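Monday, January 4, 2021

# Small Food Businesses, Session 2: What Goes Out the Door

Welcome back, everyone, and I hope the break was kind to you. Before we start, a bit of housekeeping: the reading packet is now 39 pages, as I added the Castisa lease at the back, and you don't need to print it. Ifeoma Adeyemi will be taking the Thursday group for the rest of the term, so please send your drafts to her if that's your section.

## Where we left off

Last time we talked about rent, and we got as far as the idea that a small takeout counter pays for its space twice – once to the landlord, and again in all the hours when the door is locked. Several of you asked whether a shared kitchen gets around this. Partly, yes. You trade one kind of cost for another, and we'll come back to it when we read the lease (look at clause 9 if you're curious, it's a strange one).

## The cost of a single order

Our case for today is Sustetti, a lunch counter run by Anas Helmy. He was generous enough to share one week of sales with us, and in that week he sold 337 lunches. I'd like you to sort his costs into the two piles we use all term:

- **Costs that move with each order:** ingredients, packaging, card fees, delivery commission
- **Costs that stay put:** rent, insurance, the phone line, the loan on the oven

Wages are the awkward one, and I don't mind which pile you choose so long as you can defend it. Helmy himself puts the morning cook in the second pile and the lunch helper in the first, and when I asked him why, he said the cook comes in whether it rains or not. I thought that was a lovely way of putting it, and it's more useful than the definition in the textbook.

## Packaging, which everybody forgets

Students nearly always leave packaging out of their first budget, and I did the same when I helped my aunt with her bakery years ago! A bag, a tray, a napkin and a label each cost very little, but they go out with every single order, and they rise in price without anyone sending you a letter. When you write your own budget, give packaging its own line. Don't tuck it under "supplies" with the dish soap.

## For next week

Read the first half of the Okonkwo chapter and bring a one-page budget for a counter of your own. Rough numbers are fine, and pencil is fine too. If you get stuck on delivery commission, leave it blank and we'll fill it in together at the start of class.
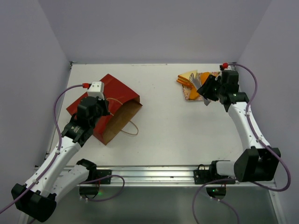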